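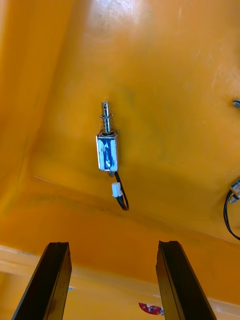

Re-keying vs. replacing locks between tenants
Landlords and Small Rentals > Maintenance

drirum73
I have a duplex and the downstairs tenant moves out at the end of March. She returned both keys, but she was there six years and I have no idea how many copies got made. Hardware store wants almost as much to re-key the two deadbolts as I'd pay for new cheap ones. Do you re-key, or just swap the whole thing?

tshimada
Re-key if the locks are decent. A good deadbolt with new pins works the same as a new deadbolt. A cheap new one is a downgrade. What brand do you have now?

drirum73
No name on the outside. They came with the house. The upstairs one sticks in the winter.

Clisia
Swap them. I have 3 units and keep one spare set on the shelf. When somebody leaves, I take the locks off that door and put the spare set on. The old ones go on the shelf for the next turnover. Takes me half an hour with a screwdriver and I never pay a locksmith.

tshimada
That works until an old tenant's lock comes back around to the same door. With three units and one spare set it will happen sooner than you think. Do you write down which set went where?

Clisia
Yes, masking tape on the bag. Unit and year. I wouldn't put a set back on a door it came from unless a long time had passed.

tshimada
I wouldn't do it even then. People keep keys in drawers for decades. Re-pin the set while it's sitting on the shelf and you don't have to think about it.

au_gratin
Check your state law before you do anything. Where I am the landlord has to change or re-key before the new lease starts, and has to pay for it. My brother-in-law got a letter over this.

Renji Ebihara
For the one that sticks, look at the strike plate first. If the bolt moves freely with the door open, the lock is fine and the door has shifted. File the plate or move it 2 millimeters and it'll stop. New lock in the same hole will stick too.

drirum73
Tried it just now. Moves fine with the door open. So that one is the door.

darasel_b
Keypad. No keys to worry about, change the code, done.

Clisia
Until the battery dies on a Wednesday night and you get the call.

darasel_b
Mine beeps for weeks before it quits. Tenants can change a battery.

Clisia
Yours can, maybe.

drirum73
Going to take both cylinders to the locksmith on Main and ask for a price with the locks already off the door. Will post what he says.

tshimada
Bring a working key for each. It's cheaper if he doesn't have to pick them.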